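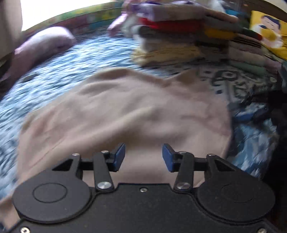

Llevo toda la tarde con la ropa de cama y vengo a pediros opinión porque en casa no nos ponemos de acuerdo. Me mudé hace poco a un piso bastante más pequeño y el armario del dormitorio tiene dos baldas y una barra, nada más. El caso es que saqué todo encima de la cama para decidir qué se queda y qué se va, y ahí sigue: la tela rosa palo extendida y hecha un higo sobre la manta azul y blanca, la de aspecto peludo, y al fondo, del lado de la ventana, lo que ya está doblado. La rosa la doblo, la meto en el armario, y cuando la saco parece que ha dormido dentro un perro. ¿Vosotros cómo la guardaríais? ¿Enrollada, doblada en tres, colgada? Y la otra duda: la manta abulta una barbaridad y mi pareja quiere meterla en una bolsa de vacío. A mí me da miedo que se quede apelmazada para siempre. ¡Toda ayuda es bienvenida!
Publicado por trapos_y_tés, 11/1/20

manoli_dobladillo escribió:
Hola, trapos. Lo de la tela fina es cuestión de los pliegues. Si la doblas siempre por el mismo sitio se marca, y si encima le pones peso ya no hay quien la recupere. Yo las mías las enrollo sobre un tubo de cartón de los de papel de regalo, forrado con una camiseta vieja. Queda un rulo largo que se mete de pie en la esquina del armario, y oye, sale casi lista para poner.
La manta ni se te ocurra meterla al vacío.

Velside escribió:
Discrepo con lo de la manta, y mira que con manoli suelo estar de acuerdo en casi todo. Tengo tres mantas de pelo largo y llevan pasando los veranos en bolsa de vacío desde que vivo sola. Salen chafadas, sí, dan hasta pena. Las cuelgo una noche en la barra de la ducha, les paso un cepillo de cerdas blandas y a la mañana siguiente están estupendas. El truco es no sacar el aire del todo. Hay gente que deja aquello como una loncha de jamón y luego se queja.

manoli_dobladillo escribió:
Velside, pues yo cargué una así. Se le quedaron unas calvas que no se fueron ni con cepillo ni con vapor ni rezando. Era un regalo de mi suegra, imagínate la gracia.

Velside escribió:
¿Pero de qué era? Porque no es lo mismo poliéster que lana o mezcla. Trapos, mira la etiqueta antes de hacernos caso a ninguna de las dos.

trapos_y_tés escribió:
Acabo de ir a mirar. La manta es 100 % poliéster, talla única. La rosa no tiene etiqueta, se la debí de cortar en su día porque me picaba. Al tacto diría que es algodón, pero vamos, no pondría la mano en el fuego. La compré en una tienda de Erkness en un viaje y la uso de colcha en verano y de mantel cuando viene gente, así que imaginaos el trote que lleva.

Mawuli Laryea escribió:
Buenas. Trabajé seis años en una lavandería de hotel y os cuento cómo lo hacíamos. Las colchas finas se doblaban entre dos personas, a lo largo, en tres y luego otra vez en tres. Lo que cambia el resultado es estirar bien antes de hacer el primer doblez. Si lo haces encima de una manta de pelo la tela se agarra, se mueve a trompicones y nunca te queda recta. Pásate a una mesa grande o al suelo con una sábana limpia debajo. Con la cama hecha un campo de batalla no se puede doblar nada, te lo digo con cariño, jaja.
Otra cosa: alisa con la palma, desde el centro hacia fuera, y sin tirar de las esquinas. Cuando tiras de una esquina te sale una arruga en diagonal que luego te la llevas al doblez.

trapos_y_tés escribió:
¡Mawuli, justo eso! Tengo un pliegue en diagonal enorme que no hay manera de quitar. Pensaba que era la tela, que venía mal cortada. Mañana pruebo en la mesa del comedor.

pepe_armarios escribió:
A ver, yo voy a ser el aguafiestas. ¿Y si el problema es que tienes demasiada ropa de cama para dos baldas? En mi casa éramos cuatro y acabamos guardando 147 piezas de textil entre sábanas, fundas, toallas y manteles (lo sé porque mi hermana hizo inventario para el seguro, que es así). Nos quedamos con menos de la mitad y no hemos echado en falta ni una servilleta. Dos juegos de cama por cama, una manta por persona y una de sobra para las visitas. Lo demás, fuera.

manoli_dobladillo escribió:
Pepe, hijo, siempre que alguien pregunta cómo se dobla algo tú contestas que lo tire.

pepe_armarios escribió:
¡Porque funciona!

Velside escribió:
Jajajaja. Ahora en serio, una colcha que sirve de mantel ya está haciendo el trabajo de dos cosas. Esa se queda.

Jozefína Holub escribió:
Hola a todos, perdonad mi español, que es de segunda mano. Mi madre guarda las colchas ligeras colgadas en una percha de pantalón, de las anchas, con un trozo de espuma en la barra para que no marque. Ocupan un dedo de armario. Trapos, has dicho que tienes barra, ¿no? Pues para mí es lo más fácil. Las perchas buenas de madera las compra en Hubáček, pero sirve cualquiera gordita.
Y para la manta gorda, una funda de almohada grande. La doblas, la metes dentro y la pones encima de la cama como cojín. En verano tienes cojín y en invierno tienes manta.

trapos_y_tés escribió:
Jozefína, tu español es mejor que el de mi cuñado. La idea del cojín me encanta, ni se me había ocurrido. ¿Una funda de 60 x 60 valdrá? La manta es de cama de matrimonio.

Jozefína Holub escribió:
No, muy pequeña, te saldrá una pelota. Mira una de 80 x 80 o una larga, de las de cabecero. Y dobla la manta con el pelo hacia dentro.

lola.persiana escribió:
Yo venía a preguntar por las bolsas de vacío, que tengo el canapé lleno de edredones. ¿Alguien ha probado las de Vastex? Me las ofrecen en el mercadillo y no sé si fiarme.

Velside escribió:
Ni idea de esas, yo uso unas del bazar. Fíjate en que la válvula tenga tapa de rosca, las de clic a mí me pierden el aire en un mes.

pepe_armarios escribió:
Lola, abre un hilo aparte, que este se nos va. Y aprovecha para contar cuántos edredones tienes.

lola.persiana escribió:
No pienso contarlos, Pepe.

Mawuli Laryea escribió:
Una cosa que se me quedó en el tintero. Si la tela es algodón y está muy arrugada, con un pulverizador de agua y las manos se arregla bastante. La humedeces muy poco, la alisas y la dejas secar extendida. Pero que se seque del todo antes de guardarla, sobre todo si el armario da a una pared exterior. He visto manchas de moho en colchas carísimas por guardarlas con prisa. Y con la ventana abierta un rato, que el dormitorio también lo agradece.

manoli_dobladillo escribió:
Eso del pulverizador lo hago yo con las cortinas y va de maravilla. Le echo unas gotas de suavizante.

Mawuli Laryea escribió:
Con suavizante yo no, que en algunas telas claras deja cerco. Agua sola.

manoli_dobladillo escribió:
Pues a mí nunca me ha dejado cerco y llevo haciéndolo desde que me casé. Pero bueno, que pruebe en una esquinita.

trapos_y_tés escribió:
Vuelvo con novedades. He doblado la rosa en la mesa, en tres y en tres, como decía Mawuli, y ha quedado un paquetito muy apañado. Sola me costó, la verdad, tuve que sujetar una punta con dos libros de cocina. La diagonal se nota todavía un poco, pero nada que ver con lo de antes. De todas formas la he desdoblado para probar lo de la percha (sí, soy así) y creo que me quedo con la percha, porque la barra la tengo medio vacía y las baldas a reventar.
La manta sigue encima de la cama, hoy hace frío y no está el día para experimentos. Mi pareja sigue erre que erre con el vacío, le he leído lo de las calvas de manoli y se ha puesto de parte de Velside. He pedido una funda larga, a ver qué tal.

Velside escribió:
Dile a tu pareja que tiene criterio.

Jozefína Holub escribió:
Qué bien lo de la percha, se lo cuento a mi madre. Cambia el sitio donde apoya la tela cada cierto tiempo, ella lo hace cuando cambia las sábanas.

pepe_armarios escribió:
¿Y del resto, del montón ya doblado, qué se va?

trapos_y_tés escribió:
De momento, dos fundas sueltas que no son de nada y un protector viejo. No me mires así, Pepe. En diciembre vienen mis padres y a lo mejor las necesito todas.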